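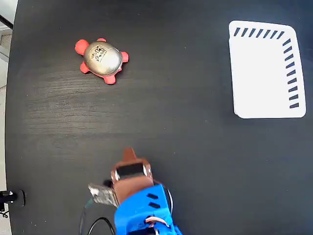 Foltosance is hiring two part-time demonstrators, and the job is to move small objects with a robot arm, many times, so that a learning system can study how you did it. The title sounds like you'll be selling blenders in a supermarket. You won't, although the shoes you'd wear for that are a good choice. A typical task reads "put the turtle on the tray." The turtle is a toy with a shiny gray shell and red flippers, the tray is white, and between them lies a stretch of black tabletop that will come to seem very wide around the middle of your first afternoon. You steer, the arm follows, the software writes it all down, and then you put the turtle somewhere else and do it again.

The current collection is called Purkelis. It needs demonstrations from people who don't all move alike. At the moment most of them come from Ming-te Siu and Hoi-yan Chow, and the model has picked up Ming-te's habit of pausing before every grasp as if he'd left the stove on. We would like it to see some other habits.

What you'd be doing

Running assigned tasks on one of our tabletop arms, in blocks of 26 demonstrations, with a break after each block that you are expected to take.

Resetting the table between attempts. The instruction sheet says "vary the starting pose." People believe they are doing this and then produce the same pose all day. We'll show you the plots.

Marking each attempt as good, bad or odd. Bad attempts stay in the set, and you won't be scolded for them. Bad attempts marked good are another matter.

Watching the close-up view of the fingers while you work, and stopping if a pad has shifted or something has wedged itself in the jaw. The pads are pale and the fingers are orange-red, so you have a fair chance of noticing.

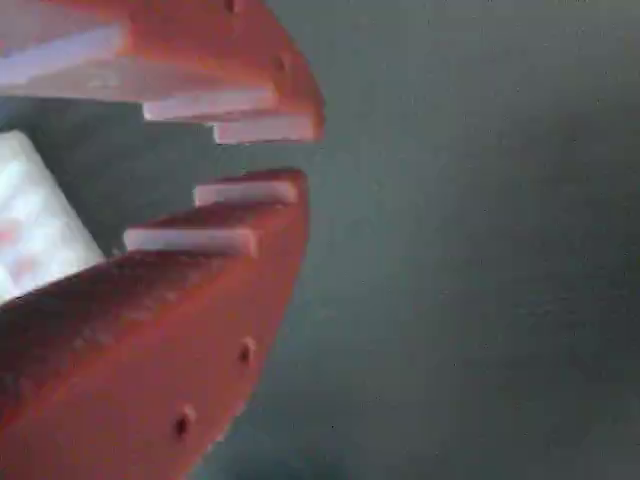

What we're looking for

Patience, chiefly. No degree is needed, and neither is any programming. Former line cooks, piano students and people who alphabetize things for pleasure have all done well. Gamers do well too, once they accept that there is no score.

You should be able to sit or stand at a bench for two hours at a time and use both hands on the controller. If you need a different setup, tell us and we'll try to build it. We have a 3D printer and too much filament.

You should also be willing to write a plain sentence about what went wrong. "It slipped" is fine. "Suboptimal contact dynamics" will be sent back to you.

Balls get their own week in the schedule. The one with the printed emblem and the seams is bigger than the fingers would like, and you will learn to come at it from above and be gentle about it.
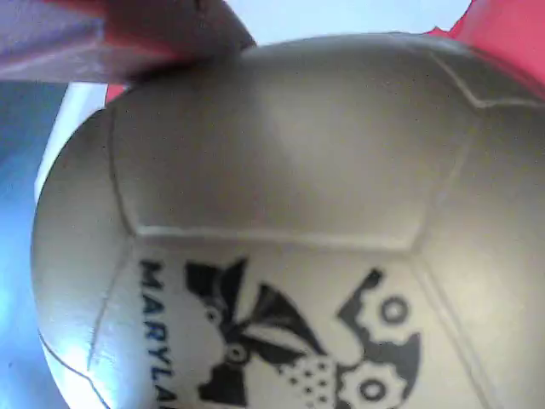 Shu-fen Fang writes that the ball week was the only one she took home with her: "I caught myself reaching for an orange very slowly, from the top, and then waiting to see if it counted." She adds that new people grip too hard for the first 21 tries or so, then too softly, and that both kinds are worth keeping if you label them.

We asked her to write something encouraging, and she feels that she has.

Hours and pay

Two shifts of four hours a week, mornings or afternoons, to be fixed with Ankit Pal, who keeps the calendar and defends it. The rate is $26 an hour, training included. The contract runs through January and may be extended if the model continues to be slow on the uptake. Parking is free. The coffee is also free and tastes like it.

Each demonstrator has a target of 311 accepted demonstrations a month. You are paid by the hour whether you get there or not, so please don't rush. Rushed demonstrations teach the arm to rush, and it is heavier than you are used to.
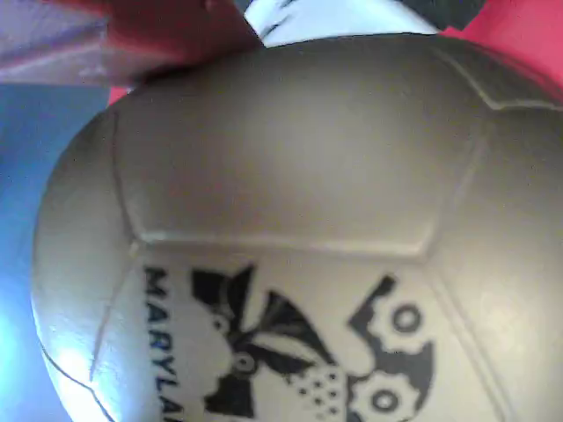 Accepted means that Mak, our checking script, finds no gaps in the recording and that a person has watched it through. The person is usually Hoi-yan. She is fair, and she can tell when you were thinking about lunch.

Recordings cover the table, the arm and whatever passes in front of the cameras. Hands and sleeves turn up now and then. If you'd rather yours didn't, say so at the start and we'll go over the options with you.

How to apply

Send a short note to Cheng-en Lai at the Foltosance front desk, Room 78, by Jun 12, 2021. Tell us which hours suit you and describe one dull task you have done repeatedly and well. No cover letter, please. Shortlisted applicants come in for a paid one-hour trial on the turtle.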